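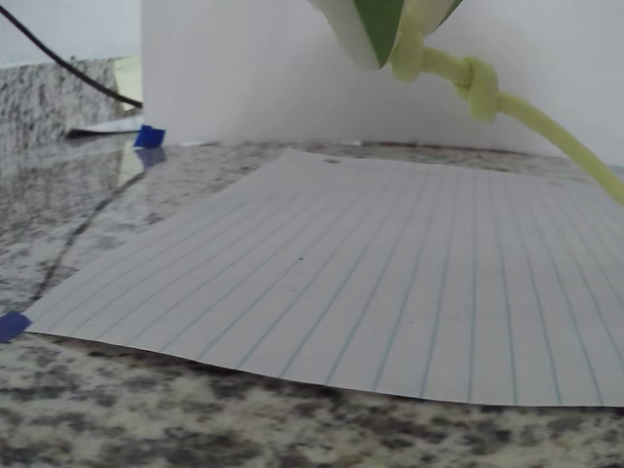
Lined notebook paper, taped at the corner to a granite counter.

By Aicha Tahiri

I have kept my household lists on lined paper for 18 years, and I think most people who gave it up should go back.

My sister in Durnley uses a shared app. Her groceries are on it, and so are the plumber's number and the school calendar. When her phone dies, the whole house stops knowing what it needs. My list stays on the counter with a bit of painter's tape, where everyone who wants milk has to walk past it. The tape peels off stone clean.

People tell me paper gets lost. Loose paper does. They also say a whiteboard does the same job, but a whiteboard gets wiped, and I like being able to look back at what we bought in April.

A pad costs less than the coffee I drink while filling it. My sons, who ignore every message I send, have written on that sheet three times this week. One of them wanted cereal. We bought it.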